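About Bellis

Bellis is a review index for newly published books. It collects notices from newspapers, magazines and literary journals, sorts them by title, and reports how each book was received. It does not publish reviews of its own and does not sell books.

The index is run by Kellenix, a small publisher of reference material based in Narkarport. Work on it began in August, with a list of 400 novels and story collections typed in from back issues. It now covers almost 3,000 titles in fiction, history, biography, science and poetry.

How a title gets in

A book is added once it has received at least two full-length reviews from publications on our source list. A full-length review is one that deals mainly with a single book and gives the name of the reviewer. Roundups, interviews, publisher copy and reader comments are not counted. Reprints are listed under the original edition unless the text has been revised or newly translated.
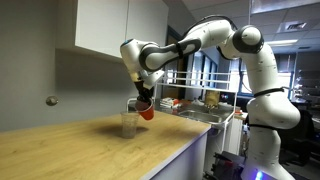
Red cup held over a clear cup at the counter.

How reviews are graded

Each review is read in full by an editor and given one of four grades: strong, favorable, mixed or negative. The grade is based on the text of the review. Star ratings printed beside it are recorded in a separate field and have no effect on the grade. When an editor cannot decide between two grades, a second editor reads the review, and the lower of the two grades is used if they still differ.

A title's summary line shows the number of reviews in each grade. We do not convert grades to a score out of ten or a percentage. Readers have asked for this, and the answer is in the help pages under Scores.

Short quotations are chosen to show the reviewer's main point. Cuts are marked with an ellipsis. Every entry gives the name of the publication, the issue and the page or web address.

Software

Entries are kept in Grisix, a catalog program written in-house. Grisix handles variant titles, pen names, joint authors and books issued under different titles in different countries. The search page on this site reads from a copy of the catalog that is refreshed overnight, so a correction made during the day will appear the next morning. 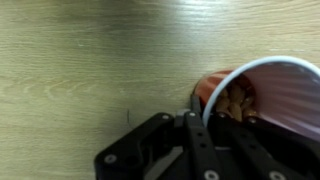
Red cup on its side, wood tabletop.

Staff and funding

Bellis has 13 part-time editors. Editors do not grade books by authors they know personally or books from a publisher that has employed them. Income comes from library subscriptions and from licensing the data. Publishers may not pay for a listing, and review copies sent to the office are not used in grading.

Corrections

Please send the title, the author and the address of the entry through the corrections form. Missing reviews can be reported on the same form.

Page last revised 29 September 2020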